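Honley Word List

A growing list of dialect words from Honley and the villages nearby, kept as plain text so anyone can read it, search it or build something with it. 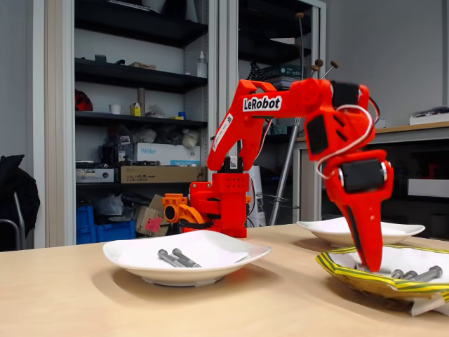

Red arm on a light wooden tabletop.

What you get

The list holds 1164 entries in a single file, words.csv, sorted by headword. Each entry has the word, its most common spelling, a short meaning in everyday English, and at least one sentence showing how it is used. Where we have it, there is also a note on which side of the valley the word comes from (this matters more than you'd think — two farms can share a wall and still disagree over what to call a gate!).

A second file, variants.csv, lists other spellings and points each one back to its main entry. If you only want to look words up, you can ignore it.

Columns in words.csv

headword: the spelling we settled on
meaning: plain English, one line
example: a full sentence, as spoken
part: noun, verb, adjective or other
place: village or farm name, may be blank
heard: month only, for instance October, may be blank

Where the words come from

Most came from long kitchen conversations, written down by hand and typed up the same evening. Others were copied from 11 old school notebooks, full of lovely things like weather sayings and insults for slow walkers. Cyrill Rüegg joined us after doing the same job for his home village of Bruritz, and his rules for writing down vowel sounds made the whole list far easier to read. Thank you, Cyrill!

How to use it

Open either file in any spreadsheet program. The text is UTF-8, and fields are split with commas, so please check your import settings if accented letters look odd. There is a small lookup script called rizk in the tools folder:

rizk find mardy

It also takes part of a word, and it will search the meanings as well if you add --all.

Known gaps

Farming and weather are covered very well, cooking fairly well, and children's games hardly at all. There are 40 entries with no place given. Version 2 fixed the double entries under S, but a few may still be hiding under T.

Adding a word

Please do! Send the word, what it means and a sentence you have really heard someone say. Spelling doesn't matter — write it as it sounds and we'll talk it through. If a word is already listed but you know it with another meaning, send that too, as those are often the best ones.

Licence

Free to copy, share and change, as long as you name the Honley Word List.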